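Swap Saturday is back at the Indthorpe branch

What a turnout last month! We took in 255 books, and by closing time all but 20 had gone home with someone new (cookbooks went first, as ever). The next swap is in January, in the upstairs reading room on Clenow Street, and we're adding a table for jigsaw puzzles – please tape the boxes shut.

Bring as many books as you like and take as many as you can carry. Doors open at 2, with tea from 3.

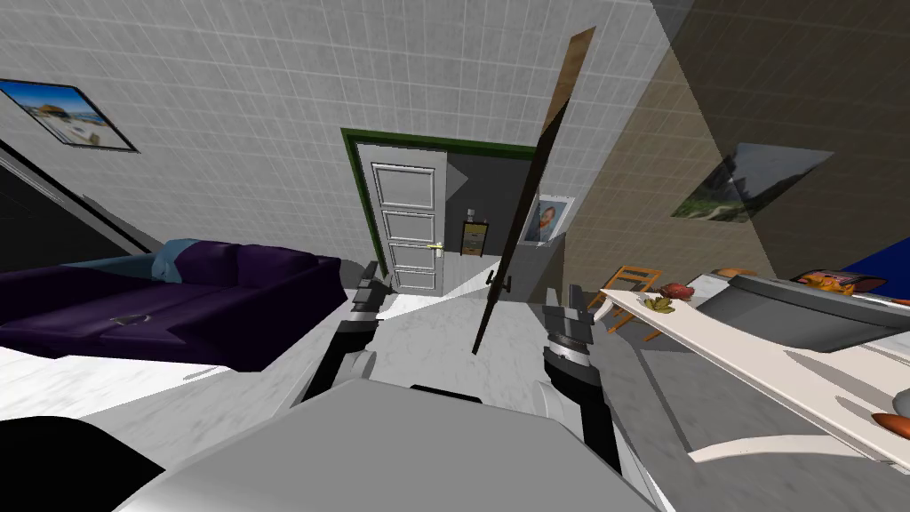
White paneled door in a dark green frame, with a purple sofa nearby.

Large-print titles are especially welcome this time!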